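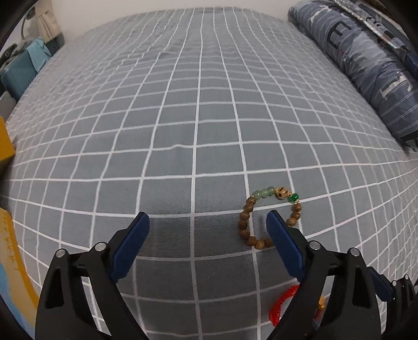

Fig. 1. Checked sheet on the bed, with the two black gripper fingers in front.

Moving the Norkness mail server to encrypted connections

My project was meant to be a small one. Norkness is the student housing network at Vumstead, and its mail server was still letting people log in without any encryption if their mail program asked for it. I wanted to switch that off without locking everybody out of their inbox (I managed it, mostly!).

The server runs Skollix, which I'd never touched before August. The manual is fine on installing it and pretty thin on everything after that, so I spent my first evening just reading the logs. Out of 3000 logins I looked at, more than 20 came in with no encryption at all, and nearly all of those were from two old office printers that email their scans. I'd been expecting phones.

I set up a test copy on a spare machine called Fourie and turned off the older protocol versions there first. Then I tried 16 mail programs against it, some of them really ancient. Four refused to connect. Two of those only needed a different port, one needed an update, and the last one I gave up on after a whole afternoon – it wanted a cipher I wasn't willing to switch back on.

The printers were the real pain. They can't do anything newer, so they now send to a little relay inside the building that only accepts mail from their two addresses, and the relay talks to the main server properly encrypted. I'm not in love with this, but it works and the office still gets its scans.

If I did it again I'd write the help page before the switch and not the night after it. I'd also keep the logs for longer, as mine were already being overwritten when I wanted to compare before and after. The relay settings are in the appendix.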